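Folding jeans so they stay in the stack?

turcotte_80
Everything else folds fine for me – tees, black stuff, all good. Then I get to the jeans and lose the will. How do you all do it?

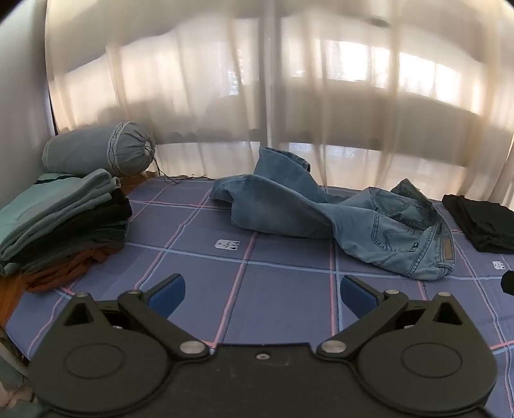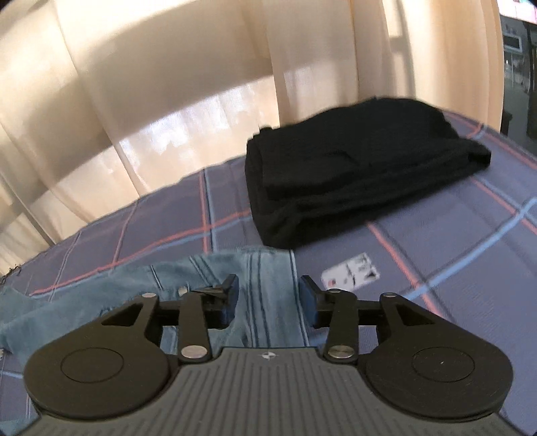 Light blue denim on the bed, still to be folded in both.

Úna Madigan
Legs together, seat flat, then thirds from the hem up. Works on my whole drawer!

hirnen
Thirds makes a brick, sorry. I just hang mine over a rod.

turcotte_80
No rod space here :( Trying thirds tonight.

skederstead
Roll them. I've been saying this for around 2,000 posts – roll them!

Úna Madigan
Rolled jeans take up way more room, we've had this fight before.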